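Renaming a big pile of scanned PDFs by what's inside them

Isla Dunbar
Hi all! So I've inherited a folder of 744 scanned PDFs from the old office machine and every single one is called something like SCAN_0031 or SCAN_0032 (you get the idea). They're mostly supplier invoices from Ibarra and Florico. What I'd like is for each file to be named with the supplier and the invoice number. I started doing it by hand on Saturday, got through 166 of them and my wrist gave up. I'm on Windows, I can follow instructions, but I've never written a script in my life. Is there a way to do this in bulk?

Ruaridh Gillies
Just use PowerShell. Loads of tutorials out there.

Fiona Lindsay
I did almost the same job last May, so let me save you some grief. Your scans are probably just pictures of pages, so the computer can't read any words in them yet. Open one, try to highlight a line with the mouse, and if nothing highlights you need to run OCR first. Most paid PDF editors have a batch option for it (look under Tools or Actions). Make a copy of the whole folder before you do anything, and work on the copy!

Once the text is searchable, you want a renaming program that can pull text out of a PDF. I used one called Grondska. You draw a box over the spot where the invoice number sits, tell it to use that for the file name, and it goes through the lot. The catch is that the two suppliers will have their number in different places, so sort the files into two folders first and set up a box for each. You can do that sort with a plain Windows search on the supplier name once OCR is done, though give the indexing a while to catch up or you'll get half the results.

Scan at 300 dpi if you have to redo any. Mine were lower than that and it kept reading 8 as B, which made for some very odd file names. I also had it add the old scan number on the end so I could trace anything that went wrong, and I was really glad of that later.

Innes Chisholm
Seconding the copy. I use Dedach for this and it's fine too, but the trial version stops after a set number of files, so check before you get started. Also watch out for slashes in invoice numbers, Windows won't allow them in a file name. I swap them for a dash.

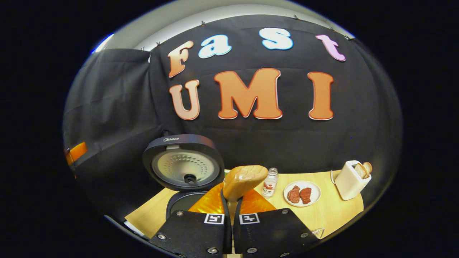
What happens if two invoices end up with the same name?

Windows won't keep two files with the same name in one folder, so the renaming program will either skip the second one or add a number to the end. Look in the settings for something like "if file exists" and pick the option that adds a number, then check those files by hand when it's done.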